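May 1, 2019. Botley. Water hardness, continued. 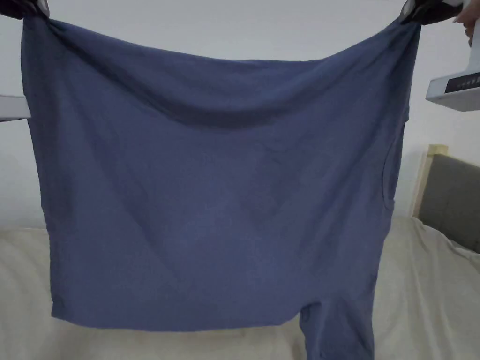

Why does the kettle fur up again within a fortnight of being descaled? The descaler takes off what is already there and does nothing to the water, so the chalk starts going back on with the next boil.

I write that down mainly for my own benefit, having bought three bottles of descaler since Christmas as though the fourth would settle it.

Tested the kitchen cold tap this morning with the drop kit. Sample drawn after running the tap for two minutes, 5 ml, room temperature. Colour change at the sixteenth drop. The leaflet gives one drop to one German degree, which I convert at 17.8, so call it 285 mg per litre as calcium carbonate. Repeated the test and got fifteen, then sixteen again. The end point is hard to judge under the strip light, where the last trace of red is easily missed. I shall do the next set by the window.

Outlet of the jug filter: five drops with the new cartridge. The old cartridge, which I had kept in a bag for the purpose, gave thirteen. I had been using it for 60 days on the assumption that the little indicator on the lid meant something. It is a timer. It doesn't measure flow or hardness, and it runs at the same rate whether the jug is filled once a day or ten times. Cartridge life will go by litres from now on, and the tally is on the fridge door.

Dela Wumbei rang at lunch about the softener. Her view is that I should stop fiddling with jugs and have a proper ion exchange unit put in under the sink, with the drinking tap left on the mains side. The Zutora is the one she has. Hers regenerates by volume, takes block salt, and uses 135 litres of water a week in doing so, by her meter. That seemed a lot to me and I said so. She pointed out that her household is five people and two of them are teenagers. For one person the figure ought to be well under half, but I have not seen it demonstrated and shall leave it as a query.

The quotation came in at 548 pounds fitted. It does not include the drain connection, which the fitter lists as "subject to survey". The waste pipe under my sink is solvent weld and runs straight into the wall, so the survey will find something. I have asked for a price with the drain included before I agree to anything.

Against that, the running costs as I have them now: descaler, filter cartridges, one kettle element last July, and the shower head, which I soak in citric acid every month and which still sprays sideways. I also use more washing powder than I would in a soft area. The packet has separate doses for soft, medium and hard water and I have always used the hard one. Added up over a year it comes to nearly a quarter of the quoted price. Payback is therefore somewhat over four years, before salt. With salt it is longer, and I have not worked it out properly.

Whites and towels come out stiff when dried indoors and less so on the line in wind. I had put this down to chalk in the cloth. Zakaria next door thinks it is mostly undissolved powder and told me to try an extra rinse before blaming the water. It costs nothing to check. Two towels from the same set, same programme, one with the extra rinse and one without, dried on the same airer. Did the first this afternoon. The second goes in tomorrow.

Read some of the manual for the Clustine, the smaller unit on the list. It is written for a dealer. It gives resin volume and exchange capacity but not the salt used per regeneration, and the table of hardness settings is in French degrees. Sixteen German is about 28.5 French. The dial is marked in steps of five, so I should have to set it at 30 and accept that it would regenerate a little early.

To do: window light for the next drop test. Hot tap as well, which I forgot. Ring the fitter about the drain. Buy citric acid, the large tub. Find out whether the garden tap comes off before or after the stopcock, as I do not want to be softening water for beans.

Kettle descaled at nine this evening, element clean, spout filter rinsed and put back.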